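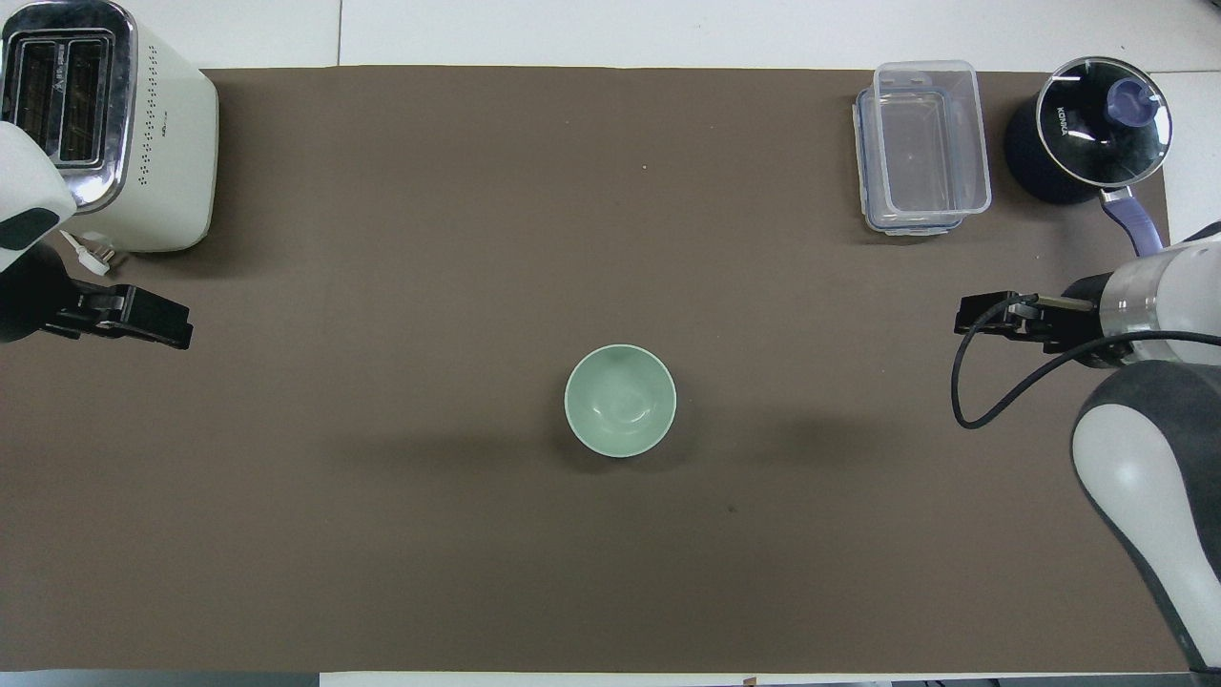

Why Did the Robot Drop the Lid?

Robots make mistakes too. In October, a kitchen robot named Holero was learning to take the lid off a pot. It did the job well 208 times. Then it dropped the lid.

The fingers had closed too early. Holero thought the knob was a little higher than it was, so it pinched only the very top. Halfway up, the lid slipped.

Lucero Inga pressed the red stop button and both arms froze. She waited until they were still before she reached in.

The fix took two steps. Lucero measured the knob again, then told the fingers to go lower before closing.

Word to know: a fault is a problem that makes a machine work the wrong way.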